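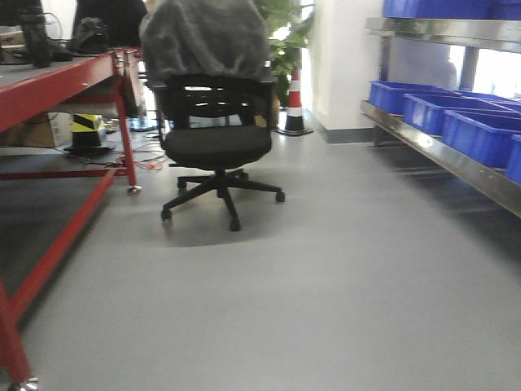 Red bench, cardboard box underneath, cables on the floor.

January 2, 2026

First one in after the break. Heat was off, glue pot was a brick. Put the kettle on for both of us.

Back to the Kazlauskienė accordion. Left it in September with the reeds out and a note in my own handwriting that says "check 28 again, NOT the wax." No idea what I meant by that. Checked 28 again. It was the wax.

Rewaxed the whole block while the pot was hot. Used the Bestier beeswax with a bit of rosin, same mix as on the Skatach job, except this time I stirred it. Came out a shade darker and smells like a church. Let it sit 60 minutes before touching anything. Managed maybe half of that, then went and swept so my hands would have something to do.

Tuning, right hand, after the wax set:
A below middle still flat. Scratched the tip, overshot, scratched the root, overshot the other way. Final position is where I started, with less metal.
The high E speaks late on the push, fine on the pull. Leather is curled. Ordered new from Turneck, part 562. They sent a very nice card with the last order and the wrong leathers.

Bellows: two corners leaking. Tarmo says tape over the old tape. I say strip it. Tarmo has fixed more of these than I have and is also the reason there are four layers of tape on this one. Stripping it.

Osvaldo Ferraro called about his bandoneon. He would like it known that he is not in a hurry, and he has now called to say so on three separate occasions. Told him end of the month. Tarmo, if he calls while I'm out, it is still the end of the month.

Serial inside the case reads 1708, in pencil, so either a serial or somebody's phone extension. Wrote it in the book as a serial.

To do: leathers, corners, ask Mrs. K. if she wants the missing strap bracket matched or just replaced. Get more pipe cleaners. Whoever borrowed the small reed hook, it has a blue handle and I miss it.

Left the block on the shelf by the radiator. Not ON the radiator, Tarmo.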